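Tea, biscuits and two-year-olds: a morning with Melina Christodoulou

I've wanted to talk to Melina for ages, ever since my sister came home from one of her playgroup mornings and announced she was giving up on flashcards.

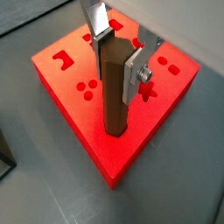 How it started

Melina Christodoulou has run the Donau Road playgroup for 12 years, and she'd only meant to do it for a term. "My daughter was two, I knew precisely no one, and the woman in charge was moving to Wales," she tells me, putting the kettle on before I've got my coat off. "She handed me a key and a box of squash. I thought, well, someone will turn up and take over by July."

They didn't, obviously! Her daughter is now taller than she is, and Melina still opens up at half past eight, puts the mats down and gets the first pot of tea on. There's a waiting list these days, which she hates. "I'd have everybody in if the fire rules let me."

On doing less

What I really wanted to ask about was her famous (well, locally famous) dislike of being busy on a child's behalf. She laughs at this. "I'm not against activities. I just think we jump in too fast. A child turns a shape round and round over a hole, and there's a grown-up going 'try the other one, try the other one, ooh, nearly!' Let them have a think."

So does she never help? "Of course I help. If they look at me, I help. If there are tears, I help very quickly." She tells parents to count to 10 in their heads before saying anything, and admits most of them get to four.

I tried it at home with my own son that evening and got to three.

The toy cupboard

Her cupboard is a jumble, and she's proud of it. Most of it came from jumble sales, or from families whose children had grown out of things. She has a set of Babić stacking cups that she won't lend to anyone, and a Wevov train with one carriage missing — "it went home in somebody's wellington boot, years ago, and good luck to it".

She swaps toys round every couple of weeks and never has everything out at once. "They play longer with five things than with fifty. Put the rest away and bring it back in a month and it's like Christmas."

I ask about the toys that talk. Long pause. "We had one that sang about a duck. The batteries ran out and I've been ever so slow about getting new ones."

And the parents?

She thinks the mornings are as much for them. Evie Pearce, who's been coming since her twins were babies, was washing up while we talked and shouted through the hatch that she'd have "gone completely round the bend" without it. Evie does the rota now, and the singing, and has strong feelings about people who leave before the tidying up.

"You get mums and dads who've not spoken to another adult since breakfast the day before," Melina says. "I don't want to teach them anything. I want them to sit down."

It costs £2 a family, with tea and toast included, and there are 70 families on the books, though thankfully they don't all come on the same morning. Would she ever stop? She looks at the kettle for a bit. "Evie's got a key now," she says. "Don't tell her what that means."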